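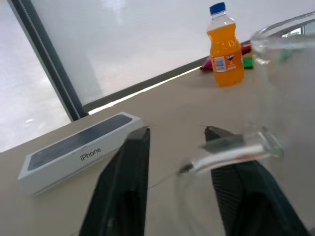

When does the new tableware sorting room at Grosgate open? It opens in December, on weekdays only.

The room will take donated mugs and bowls for the Bornine reuse store. Each piece is checked for chips, then wrapped in paper – glass and ceramic go in separate crates. Capacity is set at 300 pieces a week, with two sorting tables in use. Sieglinde Petersen will run the room.

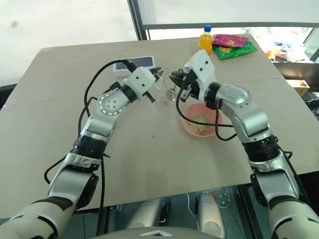 A table at Grosgate, with a bowl on it.

Drop-off remains at the side door until 4 p.m.

Contact | © Bornine | Back to top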